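Nutetti Residents' Group, kitchen and hall meeting, Sat 28 May

Present: Robel Mamo (chair), Agata Leone, Vaughan Cosgrove, Hòa Trương, Sanne Dekker (notes, sorry for the scrawl)
Apologies: none recieved

1. Last minutes. Agreed. Vaughan's name spelt wrong again, now fixed.

2. Folding table. White one stays in the tiled room next to the grey counter for now. Agata wants a gap between them, catches her hip going round. Robel: can't shift it much, door needs to open. Left as is till June. Cups and tumblers to go back in the cupboard after use, incl. the teal one. 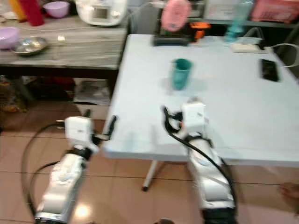

Hòa thought a second table the same size would do more good than moving this one, teas always end up queueing along the counter. Vaughan not keen, where would it fold away to. Sanne to measure behind the door.

3. Cups. 12 wanted for the June lunch, we have 8 that match. Agata will ask at Skimik before we buy any. No glass please.

4. Floor. Grout lines need a proper scrub, mop not doing it. Vaughan has a stiff brush. Robel reminded all no bleach on teh tiles.

5. Money. 2,000 in the hall fund, none of it to go on furniture until item 2 settled.

6. AOB. Tea towels going missing. Hòa taking the current lot home to wash.

Next meeting June, date to follow by email. Robel has the key.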